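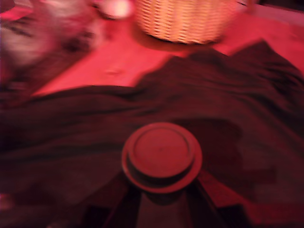
Figure 8.1 Round lidded object, dark cloth and wicker basket on a tabletop, under red light.

Chapter 8
Reservations to Multilateral Treaties

8.1 Introduction

A state that takes part in negotiating a multilateral treaty rarely obtains every provision it wanted. When the text is opened for signature, the state may accept it in full, decline to join, or join on condition that certain provisions will not apply to it, or will apply only in a changed form. A unilateral statement that attaches such a condition is called a reservation. The name the state gives to its statement does not settle the matter. A text headed "declaration" or "understanding" is a reservation if it purports to exclude or modify the legal effect of a provision.

Chapter 6 dealt with signature, ratification and accession as means of expressing consent to be bound. The present chapter assumes that material. It considers when a reservation may be made, how other states may respond, and what obligations exist between the parties once they have responded. The rules of the Vienna Convention on the Law of Treaties supply the general framework, although many treaties contain reservation clauses of their own, and these take priority.

8.2 The problem of divided obligations

The older practice required every contracting state to accept a reservation before the reserving state could become a party. This preserved the integrity of the text – all parties held the same obligations – but it gave each state a veto over the participation of the others. As treaty membership grew, the rule became difficult to apply. The more flexible system now in general use allows wider participation, at the price of a treaty whose content may differ from one pair of parties to the next.

Consider the Salora Convention on river navigation, to which Natorley and Skostby are both parties. Article 3 requires each party to open its inland ports to foreign vessels on equal terms. Natorley ratifies with a reservation excluding vessels that carry fuel. Skostby does not object within the period allowed. Between these two states, Article 3 applies without the excluded class of vessels, and the modification works in both directions: Skostby may also refuse Natorley's fuel carriers. The relations of Skostby with the remaining parties are unchanged.

The result is less clear if Skostby objects. An objection does not in itself prevent the treaty from entering into force between the two states; the objecting state must definitely express that intention. Where it does not do so, the provision to which the reservation relates does not apply between them to the extent of the reservation. Younis and Roussel disagree on whether this leaves any practical difference between objection and acceptance, and their positions are compared in Section 8.6.

8.3 Limits on the power to reserve

A reservation may be excluded in three ways. The treaty may prohibit all reservations, or those to a named article. It may permit only specified reservations, which do not include the one in question. In cases outside these two, the reservation must not be incompatible with the object and purpose of the treaty.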